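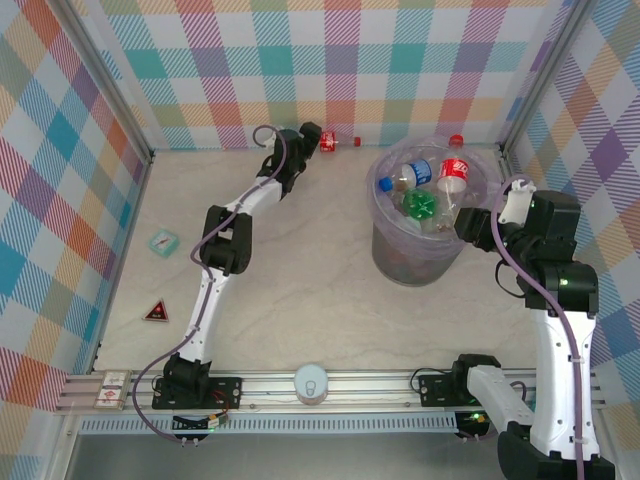

Two arms on one rail, left one misses low near the back wall

Posted by Lurkari, 2020-11-23

Home build, two small arms side by side on an aluminum extrusion, plaid fabric on three sides because that's what was on sale. The job is putting plastic bottles in a trash bin. The right arm is fine. The left arm is fine too, until a bottle ends up lying against the back wall, and then the gripper comes in 6 mm low and shoves it along the fabric. I have recalibrated 20 times. My spouse can sort bottles by hand and has mentioned this.

Thibodeaux

Sag. You're nearly at full reach back there and the elbow is carrying everything. Lay a ruler on the table and check the error at half reach. If it shrinks, it's sag, and you add a height offset that grows with distance. Also look at your purple cable. Mine tugged on the wrist when the arm stretched out, and I blamed the software for most of November.

Wimley

Buy better motors. I paid 299 for mine and have no problems.

Kazue Kuroda

Wimley's motors are lovely and so is his budget. Before spending anything, tighten the screws on the mounting plate. A plate that rocks a hair at the rail is several millimeters out at the gripper – ask me how I know. Then do what Thibodeaux said, and leave more slack at the elbow.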